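4.3 Placing the power strip on the desk

The Ovden desk kit leaves the power strip until last. Do it before the monitor and lamp go on, whatever the quick card says. Moving a strip under a loaded desk is a miserable job.

1. Wipe the tabletop and let it dry.

2. Set the strip on top with the sockets facing up. Each of the three sockets has its own switch beside it. Press all three to off before you connect anything.

3. Check the slots against the plugs you own. A socket that takes both two-pin and three-pin plugs sounds like it takes everything. It doesn't, and a travel adapter is a poor fix for a desk you use every day.

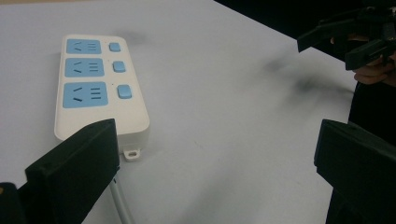

Figure 7. Power strip with switched sockets. Mounting tab at the cable end.

4. Add up the load. Use the watt figure on the label of each device, and keep the total under the rating on your own strip. Jellis sells look-alike strips with different ratings, so don't trust the number a coworker remembers. If the label says 2,000 watts, a 1,480-watt heater leaves less room than most people think.

CAUTION: We don't recommend running a heater from a desk strip at all, even when the sums work out. Use a wall outlet.

5. Lead the cable toward the side of the desk nearest the wall outlet. Let it curve. A sharp bend where the cable leaves the housing looks tidy and wears out the cable.

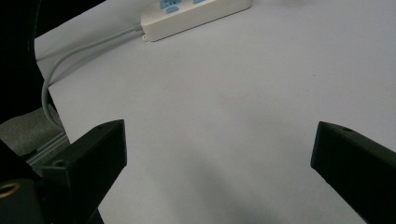
Figure 8. Cable led off to the left in a wide curve.

6. Leave 50 mm of clear tabletop on each side of the strip. Bulky chargers will use it up.

7. Plug in one device, turn on its switch, and see that it works. Then do the next.

Note on the mounting tab: The tab has a round hole for a screw. Earlier editions told you to fix the strip down right away. Kanini Muli in the Clirnstead office did so and had it off again within a month, as did several others. Use the desk for a while first. If you do screw it down, unplug it from the wall and measure the thickness of the top before choosing a screw.

Note on adhesive pads: The makers of these pads promise clean removal. Our two trials left marks on the finish, so they are no longer in the kit.

CAUTION: Never plug one strip into another. If you need more sockets, ask for a second wall outlet (see section 6).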